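The Narrow Kitchens of Lambert Street

When the Peverer Mill closed, the company sold its worker housing one row at a time. The last row to go was Lambert Street, which runs downhill from the old mill gate to the canal. Buyers got two rooms up, two rooms down and a kitchen at the back that most of them planned to tear out within a year.

Many of those kitchens are still there. They are long and tight, and you enter them through a doorway that was never meant for a modern refrigerator. People who move onto the street learn this on the first day, when the movers set the refrigerator down in the front room and ask what the plan is.

Puspita Osman and her brother Hafiz bought their house nine years ago. Their refrigerator stayed in the front room for most of a month while they argued about it. Hafiz wanted to take down the wall. Puspita wanted to live in the house for a winter first and see what bothered them.

"I lost count of how many times he measured that door," she says. "It was the same width every time."

They ended up taking the refrigerator back and buying a narrower one. The wall is still standing. Hafiz admits he has stopped noticing it, except at Thanksgiving, when two people are trying to carry things out and a third is trying to get in for ice.

The doorways are narrow because the mill wanted cheap houses. Lev Kobzar, a retired carpenter who has worked on more homes in the neighborhood than he can list, keeps copies of the original building plans in a flat drawer in his workshop. The plans show the same kitchen repeated down the row, mirrored at every second house so that neighbors could share a chimney. The doors were bought in bulk, he says, and the openings were framed to fit the doors.

"They had one size and they used it," Kobzar says. "Closet, bedroom, kitchen. You bought one door, you bought them all."

The chimney matters more than the door to anyone who wants to remodel. It stands in the corner where most people would like to put a counter, and in many of the houses it also holds up part of the floor above. Kobzar has seen owners start on it with a hammer before asking anyone. He tells new arrivals to call an engineer before they touch a brick, and to find out what the people on the other side of the wall have done with their half.

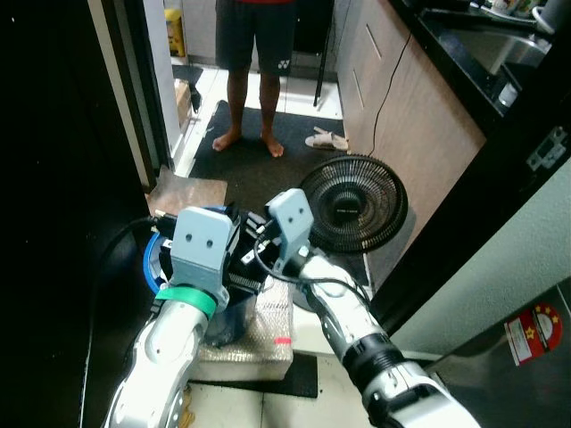 The kitchen, seen through its narrow doorway.

Omolara Ekwueme took the other route. She bought near the bottom of the hill, close to the canal, and hired a small design firm called Skallano to rework the back of the house. The first drawing opened the kitchen to the dining room completely. She turned it down.

"I fry a lot of fish," she says. "I want a door I can close."

The second drawing kept the doorway and changed almost everything behind it. The stove moved to the outside wall so that a proper vent could go straight through the brick. The sink went under the window. The upper cabinets came down, and a single long shelf went up in their place, set high enough that she doesn't bump her head when she leans over the counter. Her plates now live in the dining room, in a cupboard that belonged to her aunt.

The work took eleven weeks. The slowest part was the floor, which turned out to slope toward the canal. The crew pulled up four layers of covering before they reached the boards. Ekwueme kept a square of each layer. Her favorite is a dark red sheet with a pattern of small yellow diamonds, and she has seen the same one in two other houses on the street.

She spent $3,079 on leveling alone, a figure she had not planned on and can recite without looking it up. Her advice to anyone buying on the lower half of the hill is to put a marble on the kitchen floor during the viewing and watch where it goes.

Sutrisno Teoh rents the house at number 482, and renters have fewer choices. He cannot move a stove or take down a cabinet. He cooks for a family of five in a room where two adults can't pass each other without one of them backing up.

His answer has been to move the work out of the kitchen. Vegetables are washed at the sink and then carried in a bowl to the dining table, where his children do the chopping. The rice cooker sits on a bookcase. Pots hang on the back of the cellar door, and the flour and rice are kept on the cellar stairs in tins with tight lids. Only the person at the stove stays in the kitchen, and the rule in the house is that this person gives the orders.

Teoh grew up in an apartment with an even smaller kitchen, and he says the size has never troubled him as much as the light. The window looks onto the neighbor's wall. By mid-afternoon in November he has to switch on the lamp to see whether onions are brown. He put a strip light under the cabinet last year, with the landlord's permission, and says it did more for the room than new counters would have.

Some of the houses have been changed so much that Kobzar's plans no longer help. One owner near the mill gate has turned the kitchen into a laundry and put a new kitchen in the front room, facing the street. Another built an addition across the whole back yard. The city now reviews additions on the row, and the owners' association, Drunevari, keeps a file of past work that any resident can ask to see. The file opens with a sketch of a pantry, drawn on the back of a gas bill.

Puspita Osman has been through the file twice. She and Hafiz are thinking about the chimney again. Their engineer has told them which bricks can come out and which can't, and the neighbors have agreed to let him look from their side. Hafiz would like a counter in the corner. Puspita would settle for a shelf. They have agreed to leave the doorway alone.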